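Ticket 215: Download codes rejected / wrong audio behind the code
Product: Skornard, "Segura" cassette, edition of 200
Opened by: Abilio Miranda
Assigned to: Zoila Mamani
Priority: high (raised from normal)
Status: closed, with reservations

Original report

Three buyers have written in to say the code on their card comes back as "already used". One of them got through on a second go and says side B plays for a minute and then turns into side A again. I've tried two codes from the spare cards and both worked, so I don't know what to tell people. Can somebody look before the second lot goes out?
Abilio

Zoila Mamani
Which browser, which codes, and did they type them or paste them? "Already used" has meant a zero typed for a letter O on nearly every ticket we've had since April. I'm not ruling out a fault, but three complaints and no codes isn't much to go on.

Abilio Miranda
Codes attached to the ticket now. They all swear they typed them properly. One sent a photo of his card and it matches what he says he entered.

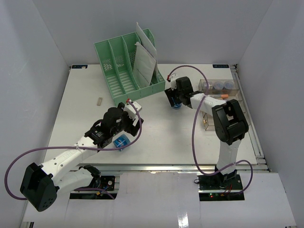 Zoila Mamani
Fine, then it isn't typing. I looked up all three. Each was redeemed once before the buyer wrote in, within the same few minutes, from the same account. The account belongs to Darmont, who pressed the tapes and printed the cards. I'd like to hear what they were doing in there.

Benito Manzano (Darmont)
We check a handful of codes from each print run to make sure the list is live. It's normal practice. They should be reset afterwards by your side.

Zoila Mamani
First I've heard of it. There is nothing about resets in the order form, and I've been through it twice. How many is a handful?

Benito Manzano (Darmont)
Five per run. There were two runs, so ten.

Zoila Mamani
The log shows 124 redemptions in total. Ten of them are from your account, so that figure holds up, which is more than I expected. I've reset all ten. That deals with "already used", but I don't see how it explains the audio.

Ferdinand Kälin
Mastering here. The side B file I delivered is correct, I played it through again this morning. If people are hearing side A, then the wrong file got uploaded or it was joined up badly later on. I'd bet on the upload.

Zoila Mamani
Everybody bets on the upload. I downloaded the release fresh as a buyer, with a spare code, and side B was right from start to end. So either it only happens in one format or it only happens to one person.

Steps tried

1. Downloaded as MP3. Side B correct.

2. Downloaded as WAV. Side B correct.

3. Downloaded as FLAC. Side B starts properly, then jumps to the opening of side A. Fault reproduced.

4. Compared the FLAC with Ferdinand's original. The lengths differ. His is fine.

5. Deleted the FLAC and had the site make a new one from the WAV. Same fault – so much for the help page, which says this clears it.

6. Renamed both sides. They had been uploaded with identical file names in two different folders, and I suspect the converter was mixing them up. Made the FLAC again.

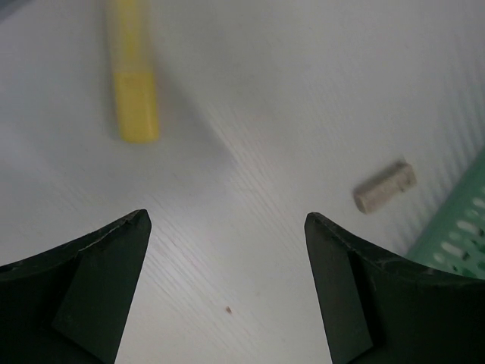 7. Downloaded the FLAC with a fresh code. Side B correct. Did it twice more because I didn't believe it. Correct both times.

8. Asked Lucía Iglesias to repeat the download from home on her own machine. Correct.

Resolution

Ten codes reset. FLAC replaced. Buyers who already downloaded can go back to their collection page and download again, no new code needed.

I'm putting down the file names as the likely cause. I can't prove it. The site's support desk replied with a paragraph about clearing my cache, and I haven't had an answer to my follow-up.

Comments after closing

Lucía Iglesias
Does this touch the Erno reissue? That's 300 copies and the sides are named the same way.

Zoila Mamani
It might. I'd rename them before anything goes up, whether or not my theory is right. Benito, please don't test any Erno codes without sending us the list first.

Benito Manzano (Darmont)
Noted. Though I'd point out that finding a dead code before the customer does is the whole idea.

Zoila Mamani
And in this case the customer found it because of the test. Send the list.

Abilio Miranda
All three buyers have written back and the codes work. The one with the side B trouble says he quite liked it the other way – he's keeping both. Okay to post the second lot?

Zoila Mamani
Yes, go ahead. If anyone else writes in, get the code and the format before you open a new ticket.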